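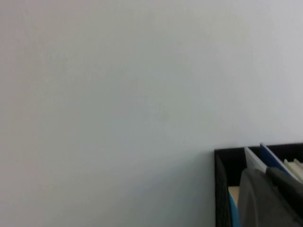
Ticket opened against the wrist view policy, filing task, Orley arm. The success rate on "put the folder in the free slot" dropped when we moved from the Stosura checkpoint to the Skuneo one, and the drop only shows up on the wrist-only runs. With the side camera switched on, both checkpoints score the same. My first guess was that the new model has too little to go on when the arm comes in high. At that point most of what it gets is pale blank wall, with the black organiser and the folders pushed down into the lower right corner and the gripper covering part of them. The dark blue folder and the edges of the cream papers still show, so there is something there to steer by, but it is a small part of the input.

**Status:** open, cause narrowed down
**Component:** image preprocessing, then policy
**Severity:** blocks the wrist-only row in the results table
**Last updated:** Dec 13, 2025

## What was expected

The method section says the wrist-only policy should hold up as long as part of the target is in view. That was true in June with the old checkpoint. We ran 200 trials then and the wrist-only score was close enough to the two-camera score that we wrote it up as no difference.

## What happens now

The arm approaches, slows down above the organiser and starts to drift left, towards the wall side. Sometimes it recovers. In the bad runs it keeps drifting until the step limit and the trial is marked as a fail. It doesn't hit anything. The safety stop has not fired once in this batch.

Out of 200 new trials, 46 ended this way. Other kinds of failure (dropped folder, wrong slot) are at the same level as before, so I have left them out of this ticket.

## Log

**1. Checked the hand-eye calibration.** Ran the board routine again. Error is inside the limit. Put the old calibration file back for one short batch anyway and the drift was still there. Not the cause.

**2. Checked the lighting.** Ran with the blinds shut and the lamps on, then with the blinds open. No change worth reporting.

**3. Swapped the checkpoint back to Stosura, everything else the same.** The drift went away. So it is either the weights or something that ships with them.

**4. Compared the config files.** Most of the differences are paths. One is not: the old config resizes the full image, and the new one takes a centre crop first and then resizes. The crop was added for the drawer task, where the target is nearly always in the middle. It got carried over when the configs were merged.

**5. Saved the cropped inputs from the failed runs and looked through them.** In a lot of them the crop removes most of the organiser and keeps the wall. The policy is then being asked to find a slot in a picture that has hardly any slots in it. The side camera would hide this, as it sees the whole desk.

**6. Turned the crop off at test time only.** The drift got smaller but did not go. I think this is fair, given that the Skuneo weights were trained on cropped images and now see things at a different scale.

**7. Retrained with the crop off, 3 seeds, same data, same number of steps.** Two seeds are finished and evaluated. Neither shows the drift. The last one is still on the Onyeka queue.

## Side note on the attention maps

I made some for the failed runs because I was asked to. They put a lot of weight on soft shading on the wall. I would not use them as evidence in the paper. The maps for the good runs also light up on the wall now and then, and the arm does the right thing regardless.

## Workaround

If you need wrist-only numbers before the retrained weights are in, use the Stosura checkpoint with its own config. Do not mix the two. If you must use Skuneo, start from the lower home pose, which brings the organiser nearer the middle before the policy takes over. I tried that start on 13 of the failed layouts and they all passed, but it is a different start from the one in the method section and can't go in the same table.

## Still to do

- Evaluate the last seed when it comes off the queue.
- Rerun the full wrist-only set with the crop off and replace the row.
- Split the preprocessing settings so that each task has its own block.
- Add a check that prints a warning when the crop differs between training and test.
- Reword the line in the method section about part of the target being in view. It should say in view after preprocessing.

Leaving this open until the rerun is in. Please add failed run logs here and don't start a second ticket.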